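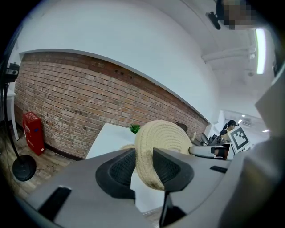
À quoi sert un référentiel de bonnes pratiques pour une pince tenue à la main ?

Il fixe les conditions dans lesquelles une démonstration humaine peut être enregistrée, relue et reprise par une autre équipe : calibrage, marqueurs, espace de travail, objets, personnes présentes, tenue du journal.

septembre 2021
Par Tineke Desmet

Le kit Callness est livré avec deux pinces à main, un jeu de marqueurs et un document relié, le référentiel Jesance, vendu aussi séparément au prix de 149 euros. C'est surtout ce document que nous avons évalué. Les pinces conviennent à l'usage, avec des réserves exposées plus loin. Le texte qui les accompagne mérite un examen à part : il est rédigé comme une norme, avec des exigences numérotées, des recommandations et des annexes, et plusieurs laboratoires commencent à le citer dans leurs cahiers des charges.

L'essai a été conduit dans les locaux de Mertens, avec des objets courants posés sur une table blanche. Nous avons enregistré 608 séquences en suivant le texte à la lettre, y compris lorsque son application nous semblait inutile. Les écarts ont été consignés dans le journal prévu à l'annexe B.

Calibrage et marqueurs

Le chapitre 2 est le meilleur. Il impose un contrôle de l'ouverture des doigts au début de chaque série, puis après tout choc. L'écart toléré entre l'ouverture mesurée et l'ouverture calculée est de 3 mm ; au-delà, la série est rejetée. La valeur est large pour des objets rigides et correcte pour des objets souples. Le texte ne fait pas la distinction. Il devrait.

Les marqueurs font l'objet d'exigences précises : impression mate, bord noir complet, aucun pli, aucun recouvrement par la manche ou le poignet. Le contrôle visuel est demandé à chaque changement d'opérateur. Sur les cubes, chaque face doit être vérifiée séparément, ce qui prend peu de temps et nous a permis d'écarter une face rayée dès la première série. En revanche, la position des marqueurs fixes dans la salle est traitée en une phrase. « Visible depuis le poste » ne suffit pas. Il manque une hauteur, une orientation et une règle pour le cas où un bras passe devant.

Prises à deux mains
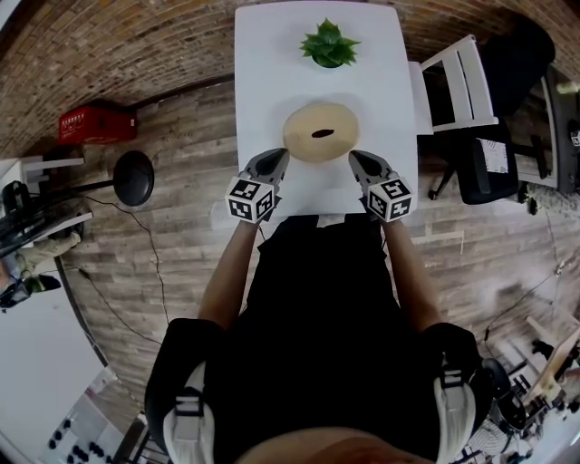 Photo : Wim Vandenberghe / Mertens

Le chapitre 3 couvre le travail bimanuel. L'exigence 3.4 demande que les deux pinces abordent l'objet par des côtés opposés et que l'objet se trouve au départ au centre de la table, à distance des bords. Le bagel, rond et troué, est un bon objet de contrôle pour cette règle : un défaut d'alignement entre les deux pointes se traduit par une rotation facile à voir à la relecture.

L'exigence 3.6 interdit de commencer l'enregistrement avec un doigt déjà en contact. Elle est justifiée, mais difficile à respecter lorsque l'opérateur déclenche lui-même la prise de vue. Nous recommandons de confier le déclenchement à une seconde personne. Le référentiel n'en dit rien, alors que la version précédente le suggérait dans une note.

Le port du harnais est abordé en annexe. Le texte prescrit une pause entre deux séries, sans indiquer de durée maximale pour une série. Pour un document qui prétend servir de règle commune, l'omission est sérieuse. Les poignées chargent l'avant-bras, et la fatigue modifie la trajectoire bien avant que l'opérateur ne la signale. Mertens applique une limite interne et la note au journal ; nous avons conservé cette pratique pendant tout l'essai.

Espace de travail

Les exigences relatives au sol sont brèves et raisonnables. Les câbles doivent suivre le périmètre de la zone ou être fixés, les sièges inoccupés doivent rester hors du rayon des coudes, et aucun objet étranger à la tâche ne doit se trouver entre l'opérateur et la table. Un objet témoin peut rester sur le plateau à condition d'être déclaré. Une plante en pot remplit ce rôle sans difficulté : silhouette stable, couleur distincte du plateau, déplacement repérable d'une séquence à l'autre.

Le chapitre sur les tiers est plus faible. Avec une optique à grand angle, le fond de la salle entre dans le champ, et donc les personnes qui y travaillent. Jesance exige leur information préalable et le floutage des têtes avant toute diffusion. Il n'exige ni registre des personnes informées, ni contrôle du floutage par quelqu'un d'autre que l'auteur du traitement. Le référentiel Clirstead, moins complet sur presque tout le reste, prévoit les deux. Sur ce point, il faut lui donner la préférence, ou fusionner les deux textes comme l'a fait Wim Vandenberghe dans la procédure de l'atelier.

Objets souples

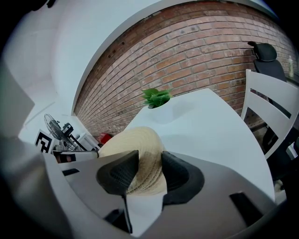
Chapeau de paille tissée, serré entre les deux doigts.

Pour les objets déformables, le chapitre 5 impose trois mentions au journal : la zone saisie, l'orientation de départ et l'état de l'objet après relâchement. La troisième est la plus utile. Un bord de chapeau qui s'enroule entre les doigts peut garder un pli, et l'objet n'est alors plus le même pour la séquence suivante. Le texte demande de le remplacer ou de le déclarer modifié. Nous avons appliqué la règle à la paille et au textile. Elle ralentit le travail, mais les séries obtenues sont comparables entre elles, ce que nos anciens enregistrements ne permettaient pas.

Il manque une consigne de serrage. Les doigts Callness portent une surface texturée, et le kit ne fournit aucun moyen simple de mesurer l'effort appliqué. Le référentiel se borne à demander un serrage « suffisant et non destructif ». Deux opérateurs soigneux n'en tireront pas la même valeur — nous l'avons constaté dès les premières prises. Une cale souple de référence, livrée avec le kit, réglerait en partie la question.

Journal et archivage

Le modèle de journal est clair, mais conçu pour de petits volumes. L'éditeur annonce une méthode valable pour plus de 2 000 séquences. À notre échelle, la saisie manuelle posait déjà des difficultés, avec des identifiants en double et des champs libres remplis de façon inégale. Un fichier structuré, avec des valeurs imposées, est nécessaire. L'annexe B le mentionne comme une option. La règle de rejet est en revanche bien écrite : une séquence écartée reste archivée avec son motif, et sa numérotation n'est jamais réattribuée.

Avis

Jesance peut être adopté comme base par une équipe qui débute. Les chapitres 2 et 5 sont applicables tels quels. Le chapitre 3 doit être complété par une durée maximale de série et par une règle de déclenchement, et la partie relative aux tiers doit être remplacée. Les équipes déjà équipées d'autres pinces peuvent acheter le document seul, en vérifiant que leurs marqueurs acceptent le contrôle face par face. La traduction française comporte quelques erreurs de renvoi, notamment entre 4.2 et 4.3. En cas de doute, se reporter à la version anglaise, jointe au même envoi.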